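Trays and Small Containers: Bench Layouts
Gallery, updated February 27, 2019

Each layout on this page uses a shallow tray on a plain matte table. Trays are numbered by storage shelf, and tray 34 is the white one with rounded corners. Bottles are stored upright and laid flat only for sorting. Contents go back to the shelf at the end of each session. 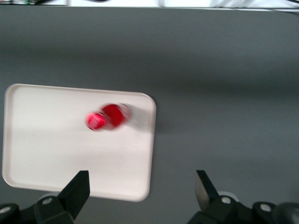

Barry Heywood
Layout and Storage, Vandano

Tray 34, white, low rim, on the gray table. Inside is a red item, apparently a small bottle on its side, cap to the left.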